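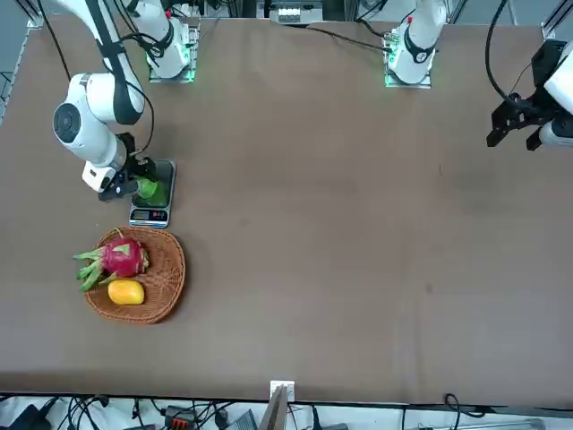

厨房用电子秤。减少食物浪费的家庭称重计划近来受到不少地方关注。

首页 > 本地新闻 > 消费与生活

称一称就能少扔一半?Vellham家庭减废计划的数字经不起细看

2025年2月

Vellham市政府本周公布“称重下厨”家庭减废计划的试点结果,宣布参与家庭的厨余平均减少51%,并打算从五月起把计划推广到全市。新闻稿用了“突破性”一词,市府网站首页也换上了新的横幅。

减少一半以上的厨余,如果属实,当然值得高兴。可是记者读完随新闻稿一同上传的附录,发现这个数字的来路比横幅上写的要曲折得多。

先说计划本身。试点为期七周,共有472户家庭报名。每户领到一台电子厨房秤和一本记录册,也可以用手机应用代替册子。参与者要做两件事:做饭前按建议分量称米、面、肉和蔬菜,饭后把倒掉的东西再称一遍,记下重量。秤和应用由家居用品公司Gondent提供,数据由咨询机构Ruotsalainen整理,连锁超市Kastach负责在门店张贴海报并派发购物券。

问题出在“平均”两个字上。附录的一条脚注写明,51%这一结果“基于提交完整记录的家庭”。完整记录的定义是七周内每天都有饭前和饭后两项数据,缺一天即不计入。符合这个条件的家庭有55户。

换句话说,绝大多数报名的家庭没有出现在那个平均数里。他们后来扔了多少剩菜,是多了、少了还是跟以前一样,附录没有交代。新闻稿里没有提到这条脚注,市府网站上的问答页也没有。

能够连续七周、每天两次给食物称重并且记下来的人,是哪一类人?稍微想一想就知道,这样的家庭多半本来就对浪费很上心,家里有人有时间天天下厨,也不太会临时改在外面吃饭。拿他们的成绩去推算一座城市,等于到晨跑的队伍里去统计全市居民的体能。

在大学讲授统计方法的Zineb El-Sayed看过附录后,对记者说得比较客气:“我不会说这个数字是错的。它描述的是一小群非常认真的人。但如果有人用它来描述Vellham的居民,我会请他把另外那些家庭找回来再谈。”

她还指出另一处更难处理的毛病:起点数据从何而来。要算出厨余减少了多少,总得知道原来有多少。按照附录的说法,“原来”的厨余量没有称过,由参与者在报名表上自行估计。表格上的问题是:您家每周大约倒掉多少食物?后面留了一个空格。

“请您现在回想一下上周扔掉了多少菜叶子,以克为单位。”El-Sayed说,“您填的数字可能差出一倍,我填的也一样。前面是猜的,后面是称的,两个相减,再算出一个精确到个位的百分比,我看不出这样做有什么意义。”

报名时填得偏高也很合乎情理。一个人愿意参加减废计划,多半是觉得自己家扔得太多。等到秤摆上了台面,真正称出来的东西比想象中少,这中间的差额就全部记在了计划的功劳簿上。

记者就此向市府环境部门查询。部门书面回复称,试点“旨在探索行为改变的可能性”,结果“令人鼓舞”,并表示推广阶段会“持续优化数据收集方法”。回复没有说明为何新闻稿没有写出有效样本的规模,也没有回答推广阶段是否会先称量一段时间再开始干预。

Ruotsalainen的答复更短,只说报告已经列明全部限制,如何引用由委托方决定。这话不假,限制确实都列在附录里,问题在于读新闻稿的人不会去翻附录,写新闻稿的人大概也清楚这一点。

至于Gondent,该公司在自家网站上已经用起了51%这个数字,旁边是试点所用秤款的购买链接。公司发言人说,他们对结果“感到自豪”,并强调秤是免费提供给试点家庭的。记者问到推广阶段的秤由谁出钱,对方表示仍在与市府商议。市府则说,推广方案的采购细节会在适当时候公布。也就是说,一个由供应商参与的试点得出了对供应商有利的结果,接下来很可能由公共财政采购这家供应商的产品。各方都没有违规,但要求把数字弄清楚一点,应该不算苛刻。

为了听听参与者的说法,记者联系了试点家庭之一的Nawal Salem。她与丈夫和两个孩子住在城东,报名是为了Kastach的购物券,这一点她毫不讳言。

“第一周很新鲜,孩子抢着称,什么都往上放,土豆、苹果、铅笔盒。”她说,“第二周就剩我一个人在称。再后来有天晚上孩子发烧,谁还管剩了几克面条,那天就空着了。”

空了一天,按照规则,她家整份记录便不再计入平均数。没有人通知她这件事,她是从记者这里听说的。她仍然陆陆续续记到了最后,册子也交了回去。

不过Salem并不觉得计划毫无用处。她说以前煮米饭全凭手感,总是煮多,称过几次之后知道一家四口该放多少,现在不用秤也差不多了。“可是绿叶菜还是照样坏掉。买的时候就是那么一大包,我家吃不完,称得再准也没用。”

这句话或许比整份附录都更值得市府留意。家里扔掉的食物,有一部分在离开超市的时候就已经注定了去处。叶菜按大包卖,面包按长条卖,酸奶要成组买才有折扣,小家庭和独居者想少买反而更贵。厨房里的秤管得住下锅的分量,管不住冰箱底层那包发黄的菠菜。

记者到Kastach位于市中心的门店看了看。“称重下厨”的海报贴在入口处,很醒目。往里走几步就是蔬菜区,袋装胡萝卜正在做买一送一的促销,散装的那一格在货架最下层,单价高出不少。店方表示促销由总部统一安排,与减废计划无关。

的确无关,这恰恰让人觉得奇怪。一家超市一边呼吁顾客按克计量,一边鼓励顾客多拿一袋回家,而市府的合作协议里,从公开的部分看,没有一条涉及包装规格或促销方式。责任几乎全部落在了厨房里,落在每天晚饭后还得站在水槽旁边称剩菜的那个人身上。

附录里还有一些细节,也让人不太放心。比如“厨余”的范围前后不一致:记录册的说明页写的是“可食用而未食用的部分”,应用的界面上却只有“厨余”一栏,果皮、骨头、茶叶渣要不要算,全看各人理解。Salem说她头几天把香蕉皮也称了进去,后来听邻居说不用,就不称了。单是这样一改,她家的厨余就会“减少”一截,而吃香蕉的数量并没有变。

再如汤水。剩汤倒进水槽以前要不要称?册子上说要,应用的常见问题里说可以略过。两种工具收集来的数据最后合在一起计算,附录没有说明是否做过调整。

季节也是一个因素。试点跨过了节日,头几周正是家家户户做菜最多、剩菜也最多的时候,随后自然回落。就算一台秤也不发,这段时间的厨余量多半也会下降。要排除这种影响,通常的办法是另找一批不发秤的家庭作对照。附录中没有对照组,也没有解释为什么没有。

El-Sayed认为,补救并不难。推广之前,先请一批家庭照常生活,只称倒掉的东西,过一阵子再抽签决定谁开始使用分量建议。中途退出的家庭也要回访,问清楚原因。“花不了很多钱,无非是晚几个月开记者会。”她说,“如果真的有效,到时候的数字会更有说服力。如果只减少了一点点,那也是有用的信息,至少知道钱该不该花在秤上。”

支持者的理由同样应该写出来。一些市民在网上留言说,数字准不准不要紧,能让大家留意到自己扔了多少东西就是好事。还有人说,每项环保措施推出时都有人挑毛病,等到事事都有了完美的数据,垃圾早就堆成山了。

这些话有几分道理。称一称剩菜总没有坏处,愿意称的人尽管称。但是一旦要动用公款、要拿百分比去说服全市居民,数字准不准就很要紧了。上一轮堆肥桶派发也曾公布过漂亮的使用率,后来不少桶被人拿去种葱、装狗粮,使用率则再也没有更新过。居民对这类宣传的耐性是有限的,下次真有管用的办法拿出来,怕是没人肯信了。

市府表示,推广阶段的报名网页将于稍后开放,试点家庭无须重新登记,秤可以自行留用。Salem家的那台眼下放在橱柜里,她说烤蛋糕的时候还会拿出来。购物券已经用掉了,买的是大包装的菠菜,因为小包那天没有货。

本报已向市府申请查阅未计入平均数的家庭记录,截至发稿时尚未获得答复。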